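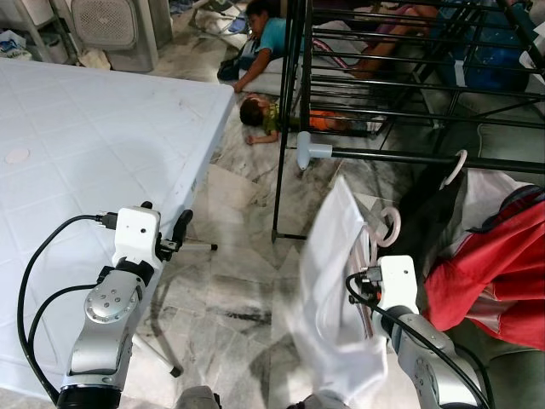

Suso asked under my last post why we don't just hand out more chlorine tablets and be done with it. Fair question, and it's too long for a reply, so I'm making it a thread.

For anyone new: I'm a nurse, I'm in Trenirau with a measles team, and the tablets came up when I was complaining about our water. Measles is the actual job. The water is my hobby grievance.

So, tablets. We have them. What we're short of is jerrycans with lids that close. You treat the water at noon, it sits open in the heat with little hands going in and out of it, and by supper you're more or less back where you started.

Okay, measles! We set up under the big tree by the market in Mulligan at 6 in the morning and the line was already past the grain store. Moms had walked in overnight from the far side of the river. I had not had coffee. I got over it.

We've given roughly 3,000 shots since we opened the site. The plan said we'd need twice as long to get there, so whoever went around with the megaphone deserves a very large lunch.

The hard part is the cold chain. The vaccine has to stay cold all the way from the airstrip, and the road is two hours on a good day. March is not a good day. We got stuck in the same rut going out AND coming back.

Somebody asked about the fridge. It's a Hiltix, runs off solar, and it hums all night about a yard from my head because the vaccine store is also where I sleep. I check the temperature log before I brush my teeth. I've started dreaming in Celsius.

Last delivery was 400 doses short. Wrong box count on the paperwork, no drama, but it meant telling people at the end of the line to come back in the morning. Most of them just stayed and slept by the market wall - I felt awful about it.

What we're seeing in the ward tent: mostly kids under five, lots of sore eyes, lots of coughs that turned into pneumonia. Vitamin A for all of them. It's cheap and it helps and I'd like a truckload please.

We have two oxygen machines and on a bad night that's a lot of shuffling beds. More are supposedly on the way.

Suso, I'll come back to the jerrycans, I have opinions about spouts. Generator's going off in ten minutes and I still need to do the evening log. Night, all.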